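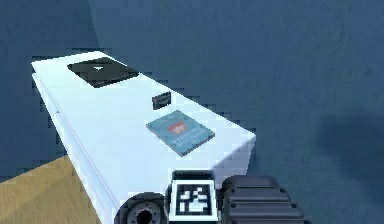 3 min read

Hendero Opens Its Simulation Lab to Visitors for Household Robot Demonstrations

DRENDLOW - Hendero, a developer of software for household robots, welcomed visitors to its Drendlow offices in May for an open day devoted to simulated homes and the machines that are trained in them. The event drew 212 guests over the course of the day, among them teachers, students, home care providers, property managers and residents of the surrounding neighborhood.

The program centered on Istska, the company's simulation platform. Istska builds the rooms of a home on a computer, furnishes them, and places a virtual robot inside. Every movement the robot makes is calculated by the software, and everything it sees is drawn by the software as well. Guests watched sessions on large screens in the main hall and followed the view from the robot as it moved from one task to the next.

Demonstrations began at 10 a.m. and ran at regular intervals until late afternoon. In all, 22 sessions were presented, each with a member of the engineering staff on hand to explain the work and take questions. Among the views shown to guests was one from above the robot's own gripper, with a long white surface ahead of it and a thin blue-gray book lying close to one side. A flat black pad rested at the far end, with a much smaller black item between the two. Staff used the layout to discuss how a robot selects one object among several, and how close to an edge an item can lie before the approach must be planned differently.

"Handling a thin, flat object is a routine matter for a person and a demanding one for a machine," the company said in a statement. "We wanted our guests to see the work as our engineers see it on an ordinary afternoon, including the parts that are slow."

The square black-and-white marker mounted on the arm was the subject of frequent questions throughout the day. Engineers explained that markers of this kind give software a fixed pattern to look for, and so help it work out the position and angle of the part that carries the marker.

A second portion of the program dealt with moving through the home. Small rooms received particular attention, and guests were shown a bathroom with a gray pedestal sink, a white toilet and a picture of rocky cliffs on the wall. Presenters spoke about turning space, about the small items people keep on shelves and ledges, and about the difficulty that plain walls and floors present to a robot that navigates by sight. 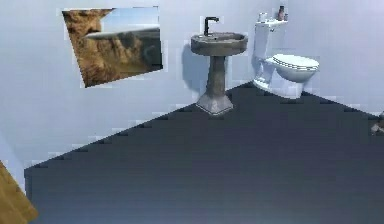

Why does Hendero train robots in simulated rooms before real ones?

A simulated room can be reset in moments and changed as often as needed, and a mistake made there causes no damage to property or injury to people. Skills are still tested on physical equipment before they are considered finished.

The open day was organized together with Stetsiuk, a training provider that has worked with Hendero on course materials for technical schools. Stetsiuk instructors led a workshop in which 26 students arranged furniture in a simulated room of their own and then reviewed the path a virtual robot chose to cross it. Several groups moved their furniture more than once - in most cases to widen the approach to a table or counter.

Guests with a background in home care took part in a separate discussion after lunch. Topics included which household tasks are best suited to assistance, how a robot should signal that it is about to move, and what information a household should receive before a machine of this type is brought through the door. Written comments from the discussion will be shared with the product team.

Hendero also used the occasion to announce that the Istska room library will be expanded with 14 additional layouts, with an emphasis on narrow kitchens, bathrooms and hallways. The new layouts will be made available to partner schools at no charge.

Further visits for schools and community groups are being planned at the Drendlow offices. Groups wishing to attend are asked to contact the Hendero visitor desk in advance and to state the size of the party and any access needs.

About Hendero

Hendero develops simulation and control software for robots that work in homes. The company is based in Drendlow, where it maintains its engineering offices and a demonstration hall.

Media inquiries may be directed to the Hendero press office.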